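Open day at Vornden: Conceição Rocha on shoes, plaid and why two arms are worse than one

2019-01-05

Got there late, parking was hopeless. The Vornden open day was already going, people in coats three deep round the two-arm bench, and Conceição Rocha talking over the top of all of them. She runs the handling group. We spoke in bits, between demo runs, then properly in the corridor once the crowd went off for soup. Notes typed up the same night, so forgive the state of them.

The bench first. It's what everybody came for.

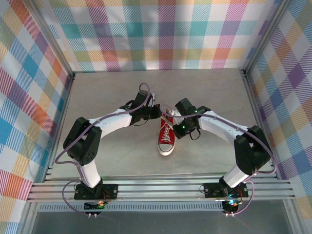 Two arms, one red high-top

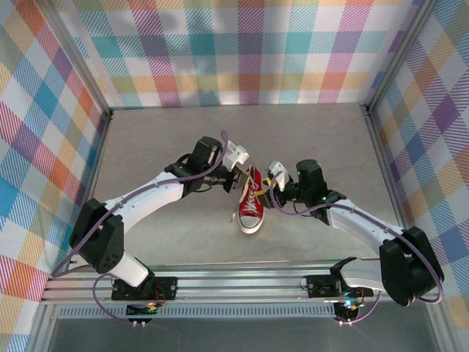 "People ask me why a shoe," Rocha says. "Every time. I say, you try writing down what a shoe is. A box has corners. A shoe has a tongue that falls over, it has laces, the top part squashes and the bottom part doesn't. You pick it up wrong and it changes shape on you."

She's been at it three years, she says, before that she did conveyor sorting for Teixeira, parcels mostly. Liked the people, got tired of boxes. "I can do boxes in my sleep. I did do boxes in my sleep, I had dreams with labels in them."

The project is called Dramum. No, it doesn't stand for anything, somebody had a list of names and that was the one still free. The long aim is returns handling. Shoes come back to a warehouse in whatever state, laces undone, paper missing, and a person has to sort them out and get them ready to go back on a shelf. Dramum wants a pair of arms to do some of that. Not all. She's careful about the not all.

"Lacing, no. Please write that down. We do not lace. A man from a newspaper wrote last April that we had a robot that ties shoes and I had emails for weeks. We have arms that can hold a shoe and straighten it and sometimes get the lace out of the way. Sometimes."

How often is sometimes? She laughs, then gives me the number anyway. The last full set before the open day was 159 tries at the lace move, and 46 were what she would call clean. "And I'm generous with clean."

A boy of maybe ten asks her if the arms are strong. She tells him not very, and that he would win at arm wrestling. He looks pleased. His dad asks what it costs and gets a much longer answer, which I missed half of because somebody was moving chairs. The gist: arms this size are cheap compared to what she used at Teixeira, and cheap means you can break one and not have to go upstairs and explain yourself.

Do they break? "Cables. Always cables. The motors are fine, the motors forgive you. But a cable that goes past a joint gets bent every time the joint bends, and one morning it's had enough." The team keeps a drawer of spares and a sheet on the wall where you sign one out. She says the sheet is the most honest document in the building.

I ask about the plaid. Everyone asks about the plaid, apparently. She'd been waiting.

"We started with plain white walls and the thing got very good, very fast. I was suspicious. So we changed the walls and it got bad, very fast. It had learned the room. Now we put up patterns, loud ones, and we swap them. This one is my favorite, it looks like a picnic."

So the shoe is the job and the walls are there to be a nuisance?

"Yes. Good. Use that."

Corridor now, she has a coffee, I have her full attention for once. I ask about two arms versus one. I'd assumed two was easier, you and I do shoes with two hands after all. She shakes her head before I finish.

"Two is worse. Much worse. One arm can only be wrong about the shoe. Two arms can be wrong about the shoe and wrong about each other. When the grippers come in close together over the top, that's where I stop breathing." They had a bad spell in the fall, she says, when both arms would decide on the same bit of collar. Neither let go. The fix was dull, a rule about who goes first, and it cost them a month of arguing before anyone would accept something that dull.

Who argued? "Me. I wanted it to work it out for itself. I lost." Doesn't seem sore about it.

The software that handles the recordings is Dastotau, also theirs, and she gets quicker and a bit cross when it comes up. Every run gets saved and every run has to be looked at by someone, good or bad. There are 3,055 in there at the moment. She has 11 people who do the looking, most of them part time, some students. "When visitors come they look at the arms. I wish they'd look at the chairs where people sit and mark video. That's the work. The arms are the fun part and it's one hour in the day."

Could you not automate the marking, I said. She gave me a look. They are trying. It is good at spotting when nothing happened. It's poor at telling a shoe that was set down from a shoe that was dropped and happened to land nicely, and that's the difference she cares about most.

We get on to jobs, you have to ask. She doesn't duck it, though she does take a while. Her mother packed shoes, in a factory, for most of her working life, and her hands are bad now. "So I don't find it romantic. I'd like fewer people to have my mother's hands. But then what do those people do instead, and who pays them, and I am an engineer and I don't get to decide that. I'd be lying if I said I had the answer because I build the arm." She asks me not to tidy that up, so I haven't.

Somebody sticks their head round the door to say that the soup people are coming back and could she do the next run. She drinks the rest of the coffee in one go.

Quick ones, walking. What's next? Boots, then sandals, she's dreading sandals. "It's all holes." What would she show me if I came back next year? A left and a right, put side by side the correct way round. That sounds small, I say. "It sounds small to you." Best shoe to work with? A stiff one. Worst? Anything knitted, it's like picking up a sock with opinions.

And has she bought shoes differently since starting on all this? She holds up a foot. Slip-ons.

The bench was filling up again when I left, same kid at the front, telling a smaller kid that he could beat it at arm wrestling. Vornden say they'll run another open day in April, bookings through the front desk, and the bench demo will be on all afternoon. Come early if you're driveing. The lot behind the building fills up first and the street is permit only.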